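Tokenisation of stored cards: changes to the Ramness gateway

Merchants who keep customer cards on file for repeat orders will be moved to network tokens in September. Under the present arrangement the gateway holds the full card number in an encrypted vault and sends it to the acquirer each time a payment is taken. Once an account has been moved, the vault will hold a substitute number issued by the card network, tied to one merchant and of no use at any other.

The pilot covered 3,707 stored cards at 2 merchants, Loltville and Nolthorpe. Adaeze Ogunleye's team compared declined payments before and after the move. Most of the improvement came from reissued cards, where the token stayed valid although the number printed on the plastic had changed.

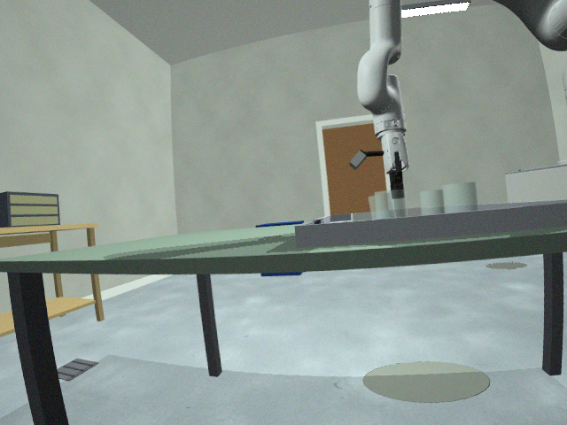 Each token payment also carries a cryptogram, a one-time code generated for that transaction. The acquirer passes it on, the network checks it, and a second attempt with the same code is refused. Staff should not confuse the token with the cryptogram when reading logs. The token is the lasting part, like the green table under the robot arm; the cryptogram belongs to a single payment. Support tickets that quote only the cryptogram cannot be traced after 5 days.

Merchants using the hosted payment page need do nothing. Those calling the interface directly must accept a longer reference field and should test refunds as well as sales, as a partial refund against a token follows a different route. Batches in the test system are limited to 300 records. Questions on field formats go to Gizella Vörös, and requests for a later moving date to Onyekachi Nnaji.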